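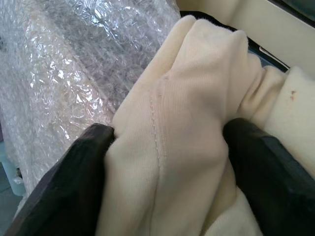 Winter Clothing Swap Returns to Zastport With More Room and Longer Hours

The Zastport clothing swap is coming back in November, and if you were one of the many people who stood in the drizzle outside the old library annex last year waiting for a turn at the coat racks, you will be glad to hear that it has moved. This time the swap will fill both floors of the former Orutetti department store on the harbor side of Paul Street, which has stood mostly quiet since the shoe department closed and which still has, to the delight of anyone who shopped there as a child, its wide front stairs and its long row of fitting rooms.

Last winter's swap took in 1,251 pieces of clothing over the course of the season, and 1,223 of them went home with somebody new. The 28 that were left over, most of them single gloves and a few very tired scarves, were passed along to the animal shelter in Nustside for bedding. It was a fine result for an event that began as a couple of folding tables and a handwritten sign, and the organizers say they had to turn away carloads of good sweaters toward the end simply for want of a place to hang them.

The rules are much the same as before, and they are easy ones. Bring clean, wearable clothes for any age, and take home what you need. You don't have to bring something in order to take something, and no one at the door will be keeping score. Sweatshirts, fleece tops, wool socks, lined pants, and children's snow boots are always the first to go, so those are especially welcome. So are larger adult sizes, which ran short before the first week was out last year. Summer clothes should wait for the spring swap, and the organizers ask, as kindly as they can, that pillows and curtains stay at home this time.

Everything should be washed and dried before it is dropped off. A missing button or a small split in a seam is no trouble at all, as there will be a mending corner upstairs by the tall windows with three sewing machines and a good supply of thread. Anything beyond that — broken zippers, big burns, moth holes you could put a thumb through — is better off in your own rag bag. If you'd like to learn to do the repairs yourself, pull up a chair. The mending corner will be open whenever the swap is, and the people who sew there are patient with beginners and fond of company.

Drop-off begins in late October at the loading door behind the building, from 9 a.m. to noon and again from 4 p.m. to 7 p.m. Please use bags you don't need returned, and put shoes in a bag of their own, tied together by the laces if they have any. The swap itself will keep hours from 10 a.m. to 6 p.m., with the first hour set aside for families with small children and for anyone who would like a calmer room and a little more space to move around in. Those hours are two longer than last year's, a change that was asked for again and again by people who work until five and arrived to find the lights going off.

Getting there should be simpler, too. The Nustside bus stops across the street, and there are 80 parking spaces in the lot beside the building, with the row nearest the entrance held for people who have trouble walking. The elevator has been inspected and is running again, so the upper floor, where the children's clothing and the mending corner will be, is open to everyone. Strollers can be left at the foot of the stairs or taken up, whichever you prefer.

There will be hot cider and coffee near the front windows, along with whatever the neighborhood bakers feel moved to bring. Last year that included a pumpkin loaf people were still asking after in February, and the recipe has now been printed on cards that will be set out by the cups. The cider is free, though there is a jar for those who want to chip in toward hangers, light bulbs, and the heating bill, and for a building of that size in November the heating bill is no small matter.

A few more hands are needed before opening day. The organizers are looking for 20 people who can give a morning or an afternoon to sorting and hanging, and for anyone with a van who could make a run or two from Nustside, where a second collection point will be set up in the foyer of the community hall. Spare clothing racks, full-length mirrors, and sturdy hangers would also be put to good use and returned in December if they are marked with a name. The sign-up sheet is on the bulletin board just inside the front doors, next to the old store directory, and there is a second one at the Nustside hall.

Items still on the racks when the swap closes will be boxed up and kept dry for the January cold snap, when a smaller one-room swap will be held on the ground floor if enough is left to fill it.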